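Travgate Knitting Complaints, version 10

README

A table of things that went wrong with hand-knit clothes, as told by the people who had to wear them. It has 1280 rows, one complaint per row. It was put together for anyone who wants to study how people talk about fit, itch, stretch and shrinkage, or who just wants company.
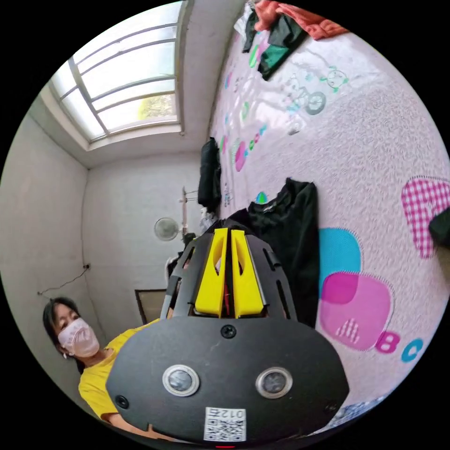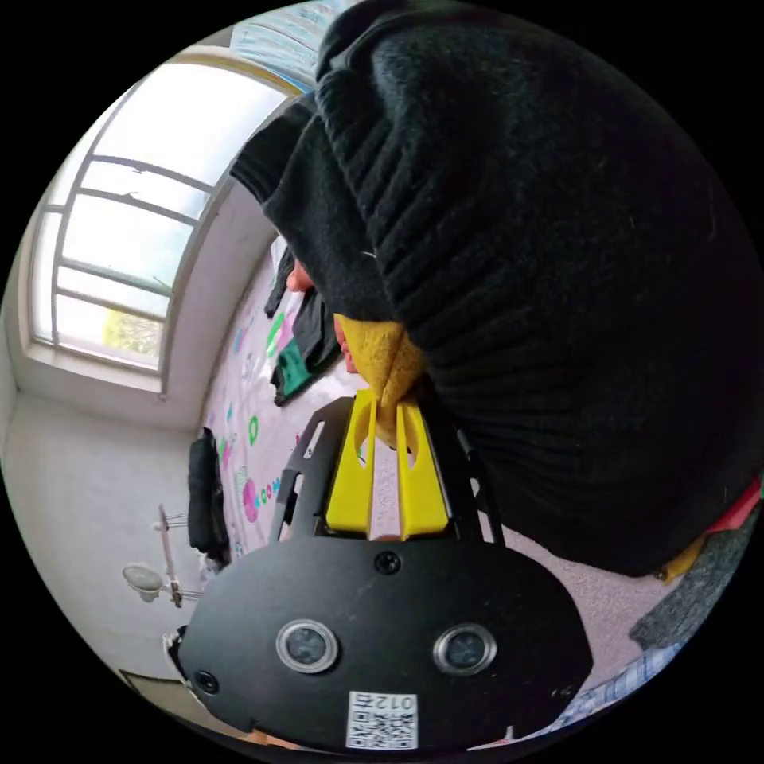 Top: black plate, lens rings, sticker 012. Bottom: black knit sweater, mustard-yellow glove.

What is in it

Each row holds the complaint in the wearer's own words, the kind of garment, the fiber if the wearer knew it, and a score called Badness. The fields are:

id -- a number. Gaps are normal. Rows get pulled when people ask, and we don't renumber.
garment -- sweater, cardigan, vest, hat, scarf, mitten, glove, sock, blanket, other. "Other" is mostly ponchos, plus one thing the maker called a shrug and the wearer called a dispute.
fiber -- free text. Expect "wool", "wool??", "the scratchy one" and "ask my aunt".
complaint -- free text, lightly cleaned.
fault -- one of: too big, too small, itch, pilling, hole, felted, color, sleeve, neck. Sleeve gets its own label. Read twenty rows and you will agree.
badness -- 0 to 5, see below.
worn_anyway -- yes, no, or only when she visits.

Where the rows came from

The complaints were collected through a form on the Plallent pattern site and a paper box at the Travgate yarn shop. We started with 3000 entries. Many were blank, many were the same person on the same cardigan, and a fair number were about a cable company. What was left after the first pass went to two readers, who threw out anything with a full name or a street address in it.

Of the rows that stayed, 823 came through the form and the rest from the box. The box entries are shorter and angrier. We put this down to the pencil.

How Badness works

Badness is the wearer's own feeling, squeezed into a number by a reader who never saw the garment. A 0 is a remark with no real grievance behind it ("a bit warm"). A 5 means the garment was destroyed, given to a dog, or cut up for a pillow. Most of the arguing happened between 2 and 3. When the two readers disagreed by one point, we kept the lower score. When they disagreed by more, Larasati Subramaniam read the row out loud in a flat voice and picked one.

Please don't treat Badness as a measure of knitting skill. Some very fine work scored a 4 for having been washed hot by a husband. The sweater was innocent.

Known problems

The yarn shop sells mostly wool, so wool looks guilty of everything. Cotton and acrylic are thin on the ground.

January is heavy with gift complaints. If you plot the rows by month you will find a large lump there and may be tempted to write a paper about it. It's the holidays.

Left and right sleeves are not recorded separately, though many wearers were clear on which one was worse.

The word "Barajas" shows up in a run of hat complaints. It is the name of a pattern that came out a good deal larger than promised. We left it in, and the designer knows.

Gloves and mittens were merged in early versions and split again after complaints about the complaints. Rows where the wearer only wrote "hands" are filed under mitten.

Spelling is left as we found it, with the exception of "purl", which had been written so many ways that search was useless.

Files

complaints.csv -- the main table
labels.txt -- one line per fault label, with the wording the readers used
removed.txt -- ids only, no text, so you can drop the same rows from an older copy

The csv is comma-separated with quotes around the free text. Some complaints contain commas. Some contain very little else.

Changes

5/13/23 -- version 10. Sleeve rows checked again. Two blankets turned out to be one blanket.

Earlier notes were kept in a notebook and are in the order you'd expect from a notebook.

Use

Free for teaching, research and idle reading. Please don't try to work out who wrote a row, and please don't forward one to the person who knit it. To have your own complaint taken out, give us the id or a few words of it, and say whether you'd like it gone from the older versions as well.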